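Conton Lò: un año con un deshumidificador de sótano

Noviembre
Por Tuấn Thái

El sótano de casa tiene dos cuartos. En el primero está la caldera y en el segundo guardo herramientas, conservas, los libros que no caben arriba y una mesa donde arreglo radios viejas. La casa está en una ladera y la pared del fondo queda enterrada hasta la altura del pecho. En invierno esa pared suda. En verano es peor, porque el aire caliente entra por el ventanuco, toca el muro frío y deja toda el agua dentro.

Durante años lo resolví con cajas de sales. Funcionan en un armario. En un cuarto entero se llenan en cuatro días y hay que vaciarlas con cuidado para no mancharse las manos de salmuera. El año pasado encontré moho en el lomo de una enciclopedia y decidí comprar un aparato de verdad.

Estuve entre dos. El Follach, que tenía un vecino y me dejó probar un fin de semana, y el Conton Lò, que vendían en la ferretería Runuvura, a diez minutos de casa. El Follach es más barato y pesa menos, pero hace un zumbido agudo que se oye desde la cocina y el depósito se saca por detrás, de modo que hay que separarlo de la pared cada vez. El Lò me costó más. Lo compré por el depósito frontal y por la salida de desagüe continuo, que en el otro era un accesorio aparte.

Instalación

Viene de pie en la caja y conviene dejarlo así unas horas antes de encenderlo. El manual dice dos; yo lo dejé toda la noche. Trae cuatro ruedas ya montadas, un filtro lavable, un metro de manguera y un tapón de goma que perdí la primera semana. El cable mide menos de lo que esperaba. En mi caso el enchufe quedaba a la vuelta de la esquina y tuve que cambiar la estantería de sitio, porque las instrucciones desaconsejan usar alargadores.

Hay que dejar un palmo libre por detrás y bastante más por arriba, que es por donde sale el aire. Ese aire sale templado. En un cuarto pequeño se nota: con la puerta cerrada, el mío sube un par de grados en una tarde. En enero se agradece y en agosto no tanto.

El panel tiene cinco botones: encendido, humedad deseada, velocidad, temporizador y un modo que llaman secado de ropa y que consiste en funcionar sin parar a velocidad máxima. La pantalla muestra la humedad del cuarto. Puse al lado un higrómetro que ya tenía y el aparato marca siempre entre tres y cuatro puntos menos. Una vez que se sabe, se compensa. Si quiero un 55 real, pido un 50.

Los primeros meses

La primera semana vacié el depósito mañana y noche. Las paredes, los libros y la madera soltaban todo lo que tenían acumulado. A partir de la tercera semana bajó a una vez al día, y en primavera había temporadas de una vez cada tres. El depósito tiene asa y tapa, y la tapa cierra bien – se puede subir la escalera con él lleno sin ir dejando gotas. Echo en falta una boca para verter. Tal como está, el agua sale por todo el borde y hay que vaciarlo en un fregadero ancho.

Apunté el consumo con un medidor de enchufe, que reinicié en abril. Hasta finales de septiembre el contador sumó 2.898 horas de funcionamiento. Al cumplir el año, y sumando lo que llevaba anotado en la libreta desde el principio, el total era de 3.692 horas. La diferencia entre estaciones se explica porque en los meses fríos el muro está igual de frío que el aire y apenas hay condensación. En la factura se nota, aunque menos de lo que temía. Lo que más gasta es el ventilador si se deja en marcha después de alcanzar la humedad pedida, y esa función se puede desactivar pulsando tres segundos el botón de velocidad. En el manual viene en la penúltima página, en una nota al pie. 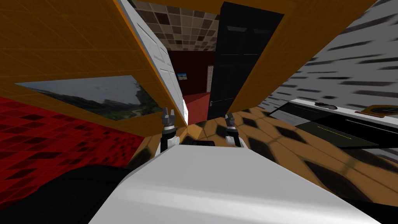 En cuanto al ruido, en velocidad baja se puede estar en el mismo cuarto con la radio puesta. En velocidad alta, no. Lo que molesta es el arranque del compresor, un golpe seco seguido de una vibración que pasa al suelo. Puse debajo una plancha de caucho de las que se usan para lavadoras y mejoró mucho. Desde el dormitorio, que está dos plantas más arriba, no se oye nada.

El desagüe continuo

En mayo me cansé de subir el depósito y conecté la manguera. La salida está en la parte baja del lateral derecho, cubierta por una tapita que hay que hacer saltar con un destornillador. El agua cae por gravedad, sin bomba, así que la manguera tiene que ir siempre hacia abajo. Mi sumidero está casi al nivel del suelo y no había pendiente suficiente. Acabé construyendo una tarima con dos bloques de hormigón y una tabla. Quien tenga el desagüe más alto que el aparato necesitará una bomba de condensados o seguirá con el depósito.

Con la manguera hay que acordarse de mirar de vez en cuando. En julio se formó un tapón de algo gelatinoso en el codo y el agua volvió al depósito. El aparato se paró al llenarse, como debe, y no hubo charco. Pero estuvo parado varios días sin que yo lo supiera, y cuando bajé el cuarto olía otra vez a cerrado. El aviso de depósito lleno es una luz roja y un pitido que suena diez veces y se calla. Preferiría que insistiera. Ahora enjuago la manguera con agua y un chorro de vinagre al empezar cada mes.

Limpieza y averías

El filtro sale por arriba sin herramientas. Lo lavo bajo el grifo cada tres semanas, y en un cuarto con menos serrín que el mío bastaría con menos. La rejilla trasera coge pelusa y se limpia con el cepillo de la aspiradora. El interior del depósito cría una película resbaladiza en verano – se quita con jabón y una esponja, pero el flotador de plástico está en un rincón difícil y se sale de su sitio si se frota fuerte. Si no se vuelve a colocar bien, el aparato cree que el depósito está lleno y no arranca. Perdí media tarde hasta que di con ello.

He tenido una sola avería. En octubre una de las ruedas se partió al pasar el umbral entre los dos cuartos. En Runuvura me dijeron que la garantía no cubría las ruedas, pero pidieron un juego nuevo y llegó en doce días. Las ruedas de recambio son algo más gruesas que las originales, y supongo que no fui el primero en quejarme.

Con temperaturas por debajo de ocho o nueve grados rinde poco. El serpentín se escarcha, el aparato entra en modo de deshielo y pasa más rato derritiendo su propio hielo que sacando agua del aire. No es un defecto de este modelo, les pasa a todos los de compresor. Para un garaje sin calefacción en un sitio frío habría que mirar uno de otro tipo.

Lo que ha cambiado en el sótano

La humedad en el segundo cuarto estaba por encima del 80 en verano y en días de lluvia larga el higrómetro llegaba a marcar 100. Ahora se mantiene entre 52 y 58 todo el año. Las tapas de los botes ya no se oxidan. Los cajones del banco, que en verano había que abrir a tirones, corren bien. La enciclopedia la limpié con un paño y alcohol y no ha vuelto a salirle nada, aunque las manchas del lomo se han quedado.

La pared del fondo sigue soltando salitre. Eso no lo arregla ningún deshumidificador, y puede que al secar el aire salga algo más que antes. Un albañil me recomendó picar el revoco de cemento y poner uno de cal, y es lo que haré en primavera.

A favor: depósito frontal con tapa, desagüe continuo incluido, silencioso a baja velocidad, recambios disponibles.

En contra: cable corto, ruedas originales flojas, lectura de humedad baja, aviso de depósito lleno demasiado breve, flotador incómodo de limpiar.

Lo volvería a comprar para un sótano de este tamaño. Para una habitación donde duerma alguien me quedaría con uno más pequeño. Si van a usar la manguera, midan antes la altura del sumidero, y guarden el tapón de goma en un cajón, que el recambio cuesta casi tanto como el filtro.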